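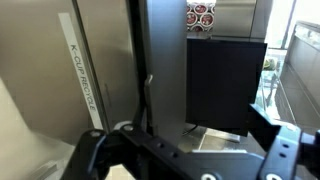
*Wrist camera view at the coffee station: gripper in the foreground, K-cup recycling label to the left.*

# About the Hisavex group

Hisavex is the manipulation research group at Flustine. We study how a robot arm can learn small kitchen tasks from demonstration, and how much of that learning survives when the objects on the counter are moved. The group was set up by Milan Willems, who still runs the Friday review.

## Method

Our current work compares two ways of training a policy. In the first, the policy receives only the wrist view. In the second, it receives the wrist view and a wider view of the worktop. Network size, training time and demonstrations are held the same for both.

Each task is demonstrated by a person 49 times. Object positions are changed between demonstrations — cups, bowls and bags are shifted or turned — and the layout is written down before each run. A run counts as a success only if the final state matches the written target. Partial completions are logged separately.

## Result so far
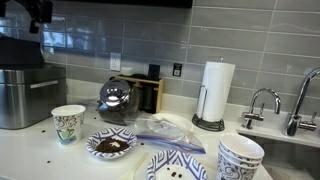
Across 18 test layouts, the policy with both views completed more runs than the policy with the wrist view alone. The difference was largest where the target was hidden behind the gripper during the approach. On layouts with shiny metal close to the target, neither policy was reliable, and we don't yet have a good account of why. The comparison was repeated with 3 random seeds and the ranking did not change.

Thin, flexible items remain the weakest category. Plastic bags in particular give a poor estimate of grasp depth, and Kuster, our grasp scoring tool, tends to rate them too highly. A revised scoring rule is being tested now.

## Working with us

We share layouts, target states and run logs with partner labs on request. The Villanueva archive holds the logs up to May, including failed runs. Student projects last one term and normally cover a single task from first demonstration to final test.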